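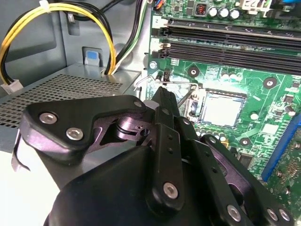
Figura 1. Procesador asentado en el zócalo de la placa base, con la palanca de retención a la vista.

Taller de hardware, sesión 7: el ordenador por dentro
Apuntes de Radwa Ramadan - versión 2026-08-25

¡Por fin abrimos la caja! Las sesiones anteriores fueron de pizarra, y a mí me encanta el momento en que los nombres del esquema se convierten en piezas que se pueden señalar con el dedo. Traed los apuntes de buses, que los vamos a usar.

Antes de tocar nada: equipo apagado, cable desenchufado y pulsera antiestática. Los tornillos van a la bandeja con imán.

1. El zócalo y el procesador

La superficie plateada que se ve en la figura 1 es el difusor térmico, una tapa metálica que reparte el calor del chip hacia el disipador. El alambre que pasa por encima del zócalo es la palanca de retención. Para liberarla se baja un poco, se desplaza hacia fuera del enganche y se acompaña con la mano hasta arriba; nunca se suelta de golpe, que tiene muelle. Si notáis resistencia, parad y llamadme.

Fijaos también en los agujeros con anillo de cobre alrededor del zócalo: en una placa como esta sirven para anclar el disipador. Los trazos blancos impresos son la serigrafía, y leerla es media práctica (cada componente lleva su referencia, y con un poco de costumbre se encuentra todo rapidísimo).

Pasta térmica: una gota del tamaño de un grano de arroz. En la guía Oltton del aula hay fotos de lo que pasa con demasiada, muy instructivas.

2. La fuente y la zona de unidades
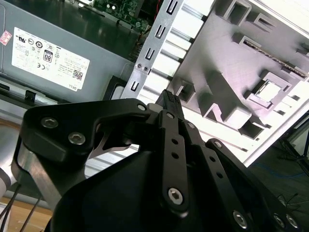

La fuente de alimentación convierte la corriente alterna del enchufe en las tensiones continuas que necesita el equipo: 12 V, 5 V y 3,3 V. Todo eso figura normalmente en la etiqueta, junto con la potencia máxima y las marcas de certificación. El logotipo "80" se refiere a la eficiencia. Una fuente de 400 W puede entregar 400 W a los componentes, pero de la pared toma más, y la diferencia se va en calor. ¡Preciosa cuenta para hacer en casa!

La fuente no se abre jamás, ni desenchufada: los condensadores guardan carga.

En la jaula de unidades, antes de tirar de nada, buscad tornillos y pestañas. El plástico avisa poco antes de partirse.

Para entregar

Ficha Claltulico completa, con un croquis del interior y los datos de la etiqueta de vuestra fuente. Tenéis 24 horas desde el final de la práctica. Los croquis feos valen igual - lo que miro es que las piezas estén en su sitio.

Lectura: capítulo de Krūmiņa sobre alimentación. La práctica de montaje completo queda para noviembre.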